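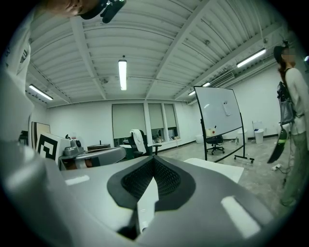
The Tondia folding seat cushion has now been with me to three concerts, and my opinion of it gets lower each time, along with my spine. The last outing was Hamada at the Lurkholm, a hall with a white corrugated ceiling over white steel beams, acoustics to match, and bench seating left over from some earlier punishment. The opening act played for 300 people and seemed to resent most of us. By song 6 the foam had gone flat as a pancake and I was sitting on the zipper.

Good points: it folds small, the strap holds, and beer wipes off. Renji Shibata borrowed it for the encore and gave it back before the second chorus.

Two stars. I'd buy the thicker one, if Tondia made a thicker one.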